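We use cookies to keep this site running and to see which pages people read. Accept | Manage settings

Flunby Institute Opens Its Campus Policy Fellowship to Applicants Outside the State

24 October 2021

I've been director of the Flunby Institute for four years now, and I don't get to write many announcements I like as much as this one. Starting with the next class, our Grultadgate Fellowship in higher education policy will take applications from anywhere in the country!

Quick background for anyone new to us. Flunby is a small think tank that studies how public colleges spend money and govern themselves (trustees, tuition, course requirements, all the stuff that makes people's eyes glaze over at parties). The fellowship pays early-career writers and researchers to work with us for 11 months and finish one long paper. Until now you had to live in the state, and every year we turned away people I really wanted to hire.
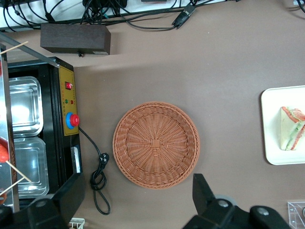
The board voted on the change in August, after a long afternoon of going over the budget -- and then going over it again. The new class will have 15 fellows, and most of them can work from home if they come to our office for the opening week. We cover travel for that.

The Nyaga Fund is paying for the extra places, and Dalis Press will put out the best papers as a paperback. I've wanted a book out of this program since I got here, so I'm pretty thrilled about that part.

You don't need a doctorate. You do need a writing sample, two references and a one-page pitch telling us what you want to look into and where you'd get the records. Please keep it to one page -- I read every single one myself. The application form is on our Fellowships page, and the press office can set up interviews.

Shares: 24 | Comments: 4

Related items
Who Picks the Trustees? A Short Guide
Flunby Adds Course Catalog Archive to Its Library
Reading a College Budget Without Crying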